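Flornier 灰色台面与柜门 常见问题

更新日期：2022年3月17日

本页收集了客户在选色、收货、安装和日常使用中问得比较多的内容，适用于 Balance 系列的哑光灰台面、柜门、侧板和收口条。Flernum 系列是亮面产品，清洁和修补方法与本页不同，请看 Flernum 的单独说明。订单、发票和退款进度请直接联系下单的门店。

选色

Balance 系列的灰到底偏冷还是偏暖？

标准色号是161，属于中灰，略微偏冷。放在暖色灯下会带一点褐，靠近朝北的窗户时会显得偏青。同一块板的左右两头受光不一样，看上去也可能有差别。选色时请把色样带回家，放在准备安装的位置，早上、下午和开灯后各看一次。色样要和成品放在同一个方向上看：台面的色样平放，柜门的色样竖起来。

手机上看到的颜色和色样不一样，以哪个为准？

以实物色样为准。网页和手机上的灰色受屏幕设置影响很大，中灰尤其明显，有的手机会把它显示成淡紫色，有的会显示成灰绿色。我们不接受以屏幕颜色不符为由的退货，下单前请至少看过一次实物色样。

色样怎么领？

门店可以现场领取，也可以寄送。每个地址每次最多寄4片，运费由我们承担，不用寄回。色样背面写有色号和批次，请保留到安装结束，补单时用得上。

161号可以和旧款灰色搭配吗？

不建议贴在一起用。旧款停产前换过一次表面处理，颜色接近，但反光程度不同，侧面看很容易分辨。如果只是换一部分柜门，可以把新门集中放在一面墙上，旧门留在另一面墙。也有客户把吊柜全部换新，地柜保留旧款，中间隔着墙砖，看起来还可以。

墙面应该刷什么颜色？

这个我们没有统一建议。白墙最稳妥，但白色也分冷暖，偏黄的白墙会让灰色台面显得更蓝。如果墙也想刷灰，最好比台面明显浅一些或深一些，两种灰太接近时，看起来像是想配同一个颜色没有配准。

表面能做纹理吗？

Balance 系列没有木纹或石纹，表面是均匀的单色哑光。想要石纹的客户可以看 Thaweesak 系列，尺寸和五金孔位与 Balance 通用，可以混装在同一套柜子里。

送货与验收

从下单到送货要多久？

标准尺寸大约16天，定制尺寸要看当月排产，门店会在收到测量图后给出日期。测量图改动以后，日期重新计算。

收货时应该检查什么？

先看外包装的四个角有没有压伤，再拆开看表面和封边。检查表面时，把板斜着靠在墙边，让光从侧面过来，划痕和压痕在这个角度容易看到。正对着看哑光灰色，很多浅的痕迹是看不出来的。封边用手指顺着摸一遍，注意接头的位置。有问题请当场写在送货单上，并拍下问题处和包装标签。

表面有一层雾蒙蒙的东西，是瑕疵吗？

先确认保护膜有没有撕掉。Balance 出厂时带一层透明保护膜，膜本身不太透，贴久了边缘会发白，膜和板之间有时还会留下一条一条的气痕。膜撕掉后如果仍有雾状痕迹，用拧干的软布擦一遍，等完全干透再看。多数情况是残留的胶，擦两三次就没有了。擦不掉的请联系门店。

保护膜什么时候撕？

安装和打胶都做完以后再撕。台面靠墙、靠水槽的部分，需要在打胶前先把边上的膜揭开一小段，否则胶会把膜压在下面，以后很难清理。全部的膜应在收货后12个月内撕掉。家里还在装修、暂时装不了的，请把板放在室内，避开阳光和暖气。

撕膜时从一个角开始，贴着板面慢慢拉。天气冷的时候膜会变脆，可以先让板在有暖气的房间里放一晚。不要用刀片挑膜。

两块板颜色有深浅，是不是发错了？

请先核对标签上的批次。同一批次的板颜色应当一致，不同批次允许有很轻微的差别，一般要并排放着才看得出来。另外请把两块板朝同一个方向放，再比较一次。哑光表面的方向转过来以后，明暗会有变化，安装师傅都是按照背面箭头的方向统一摆放。箭头方向一致、批次也一致，仍然有明显差别的，我们会换货。

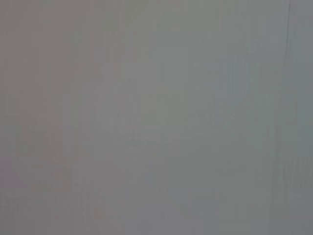

批次不同又赶着安装的话，可以把同批次的板用在相连的位置，把另一批次的放到转角另一侧或者单独的柜子上。转角两边受光本来就不一样，轻微的批次差别放在那里不显眼。岛台和靠墙的地柜也可以分开用不同批次。安装以后再提出批次问题，处理起来会慢很多，拆装的费用也要另外商量，所以请在打孔之前比对完。

安装

可以自己安装吗？

柜门和侧板可以自己装，需要电钻、水平尺和包装里附带的铰链模板。台面不建议自己装，尤其是要开水槽孔和灶具孔的台面。自行开孔造成的崩边不在保修范围内。

相邻两扇门之间的缝为什么看起来是一条深色的线？

灰色柜门之间的缝会比板面暗，浅灰和中灰上比较明显，这是正常的。需要检查的是缝的宽度是不是上下一致。上宽下窄或者上窄下宽，说明铰链没有调好，用十字螺丝刀调节铰链侧面的那颗螺丝，每次转一点，关上门再看。先调最边上的门，再往中间调。如果怎么调都不直，请检查柜体本身有没有装歪，可以用卷尺量柜体的两条对角线，长度不同就是柜体变形。

台面接缝用什么颜色的胶？

随货附带一支配色胶，颜色对应161号。胶刚打上去时颜色偏浅，干透后会变深，打完当天不用急着判断颜色。水槽周围请用防霉型的透明胶，配色胶没有防霉成分。用美纹纸贴在接缝两边再打胶，刮平后趁胶没有干就把纸揭掉。

装完以后拉手孔打偏了怎么办？

偏得不多的，可以换一款底座大一些的拉手盖住。偏得多的只能换门板。补土加补漆在哑光灰上很难做到看不出来，我们不提供这项服务。打孔前在表面贴一段美纹纸，把位置画在纸上，量两遍再打。

日常清洁

平时怎么擦？

软布蘸温水，拧到不滴水，顺着一个方向擦，再用干布擦一遍。油污用中性的洗洁精，兑水以后再用，擦完要用清水过一遍。洗洁精没有擦干净，干了以后会在灰色表面上留下一圈圈浅色的印子，很多人以为是板面褪色，重新用清水擦一遍就会消失。

哪些东西不能用？

钢丝球、百洁布的粗糙面、魔术海绵、去污粉、含氯漂白水、丙酮、天那水都不要用。魔术海绵看起来软，擦多了会把哑光磨成亮光，磨亮的地方恢复不了。玻璃清洁剂偶尔用一次没有问题，但不要喷在封边的接头上。

手印很明显怎么办？

Balance 的表面不是防指纹处理，深色部位和拉手附近会看到手印。用微湿的超细纤维布擦就可以。经常做饭的厨房，建议装拉手，不要选按压开门的款式。按压的位置总是同一块，时间长了那里的光泽会和周围不同。

斜着看能看到细细的纹，是划伤吗？

用指甲轻轻横着刮过去。没有卡住的感觉，一般是擦拭留下的痕迹或者很浅的表面摩擦，用湿布擦干净、晾干后多数会变淡。指甲能卡住的是划伤，划伤不能打磨，打磨会留下更大的一块亮斑。可以用门店出售的灰色修补蜡填一下，颜色会比较接近，侧光下还是看得出来。

水渍干了以后发白怎么处理？

发白的是水垢。白醋和水一比一兑好，用布蘸着敷在水渍上，过几分钟擦掉，再用清水擦净。不要把醋直接倒在台面上，也不要敷着过夜。水龙头根部最容易积水垢，每次用完顺手擦干就可以。

咖啡、酱油和咖喱会不会染色？

及时擦掉不会。咖喱和姜黄放一晚可能会留下黄色，先用中性洗洁精擦，再把发黄的部位放在有自然光的环境里，过几天颜色会浅一些。油性记号笔可以用酒精棉片轻轻擦，擦之前请在不显眼的角落试一下。

使用

热锅可以直接放在台面上吗？

不可以，请使用锅垫。从灶上刚拿下来的锅、空气炸锅的内篮、刚出炉的烤盘都要垫。电饭煲和烧水壶可以直接放，但是蒸汽口不要正对着吊柜的门板底边，长期受蒸汽会让封边翘起来。

可以直接在台面上切菜吗？

请用砧板。刀痕在灰色台面上会发白，填不平。陶瓷碗底没有上釉的那一圈也会磨花表面，从台面上拿的时候请端起来，不要拖。

靠窗的部分会不会褪色？

正常使用几年后可能有很轻微的变化，整块一起变，一般看不出来。要注意的是长期不动的东西，比如靠窗放着的微波炉、面包箱或者花盆，挪开以后下面的颜色会和周围有差别。隔一段时间换一换位置就能避免。

花盆下面请放托盘，托盘底部要保持干燥。

柜门上可以贴贴纸或者挂钩吗？

无痕挂钩可以用，取下时按照挂钩包装上的方法慢慢拉。普通双面胶和小孩的贴纸容易留胶，留下的胶先用吹风机的低温档吹软，再用布推掉，不要用铲刀。贴过东西的地方颜色可能和旁边不一样，晾一阵子会慢慢接近。

保修与补件

保修包括哪些情况？

包括封边脱落、板面起泡、正常使用下的变形，以及安装前发现的色差。不包括划伤、烫伤、清洁剂损伤、长期浸水和自行改尺寸造成的损坏。铰链和抽屉导轨另有保修卡，在五金袋里。

想补一块板，需要提供什么？

订单号、板背面的标签照片，以及需要的尺寸。标签已经看不清的，请把家里剩下的色样或者一小块余料带到门店比对。只凭板面照片无法判断色号和批次，灰色在照片里变化太大，拍近了往往只剩下一片灰。

补的板比家里用了几年的要新，会不会不一样？

会有一点。旧板每天擦，光泽会比新板略高一些。如果介意，可以把新板装在不常看到的位置，把原来那个位置的旧板移过来。前提是两块板尺寸相同、铰链孔也在同一侧，订货时请跟门店说明，孔可以按要求打。

余料可以留着吗？

建议留一块手掌大小的，平放在抽屉底部，避开光照。以后试清洁剂、试修补蜡、比对颜色都可以用它。其余的余料由安装人员带走，如果想全部留下，请在安装前告诉他们。

页面上没有找到的问题，可以到门店前台询问，或者在订单页面的留言栏里写明订单号和具体情况。涉及表面损伤的，请附一张正面的和一张侧光下拍的照片，并在旁边放一把尺子。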